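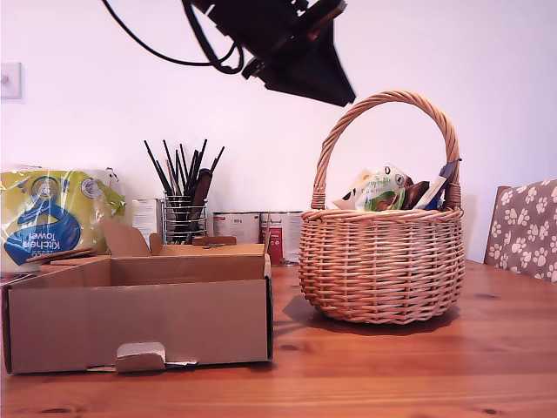 In Defense of the Plain Cardboard Box

Opinion, by Defne Öztürkmen

Organizations that give food to households spend a good deal of time on what to give and very little on what to put it in. I believe this is a mistake. The container decides how a parcel is carried, where it is set down, and what becomes of it the next morning. It deserves a place in our policies alongside nutrition and cost.

For many years the gift basket has been the standard for welcome parcels in Dreltesden. The Korletey Residents' Association has given baskets to new households for as long as it has existed, and its members are rightly fond of them. A round willow basket with a tall handle looks generous before anything has been put in it. With a few pouches and wrapped bars showing above the rim, it says at once that someone has taken trouble. I do not dispute any of this, and I keep two such baskets in my own home.

My concern is with their use at scale. Last May the association prepared 282 parcels. Of the households that received them, 103 returned the basket when asked to do so. The remainder kept it, gave it away or threw it out, and each of these is a reasonable thing to do with a gift. It does mean that the association must buy baskets again every year, and that the money comes from the same budget as the food.

The shape of the basket

A basket with a rounded body is a poor match for what people now eat between meals. Bars, packets and flat pouches have straight sides. In a round container they must stand on end or lean against the handle, and the heavier items work their way down onto the lighter ones. The arrangement that looked so full on the packing table settles in transit, and the recipient opens something much less handsome than what was sent.

The handle presents a further difficulty. It is a pleasure to carry one basket by its handle. It is impossible to stack a second basket on top of it. Kojo Kwofie, who organizes deliveries for the association, has told me that his car holds far fewer baskets than boxes, and that the trips are what tire people out.

An open carton of plain brown card has none of these troubles. Its floor is flat and its corners are square. A snack bar can be laid on its side against a wall of the box and the next one laid beside it. The person packing can see the whole of the bottom and judge what will fit. When the box has served its purpose it folds flat, and it may be put out with the paper or kept for the next move. 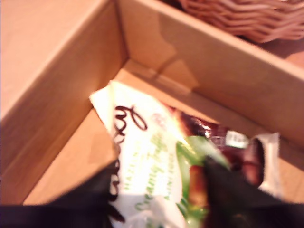 The question of appearance

The usual objection is that a cardboard box looks like a delivery and a basket looks like a present. I take this seriously. People who have just arrived in a new place notice how they are received, and a parcel that seems careless may do more harm than no parcel at all.

Yet care can be shown in other ways. A clean box, a sheet of tissue and a note written by hand will convey it well. Printed cartons, which the association considered at a price of 700 for the first order, seem to me unnecessary. Plain card is honest and pleasant to look at, and children will draw on it.

I would therefore ask the association to adopt the box for its general parcels and to keep the baskets it still owns for use at its own events, where they can be filled, admired and brought back to the cupboard the same evening. Bread, fruit and flowers sit well in a basket — better than they ever will in a carton — and there will always be a table that needs one.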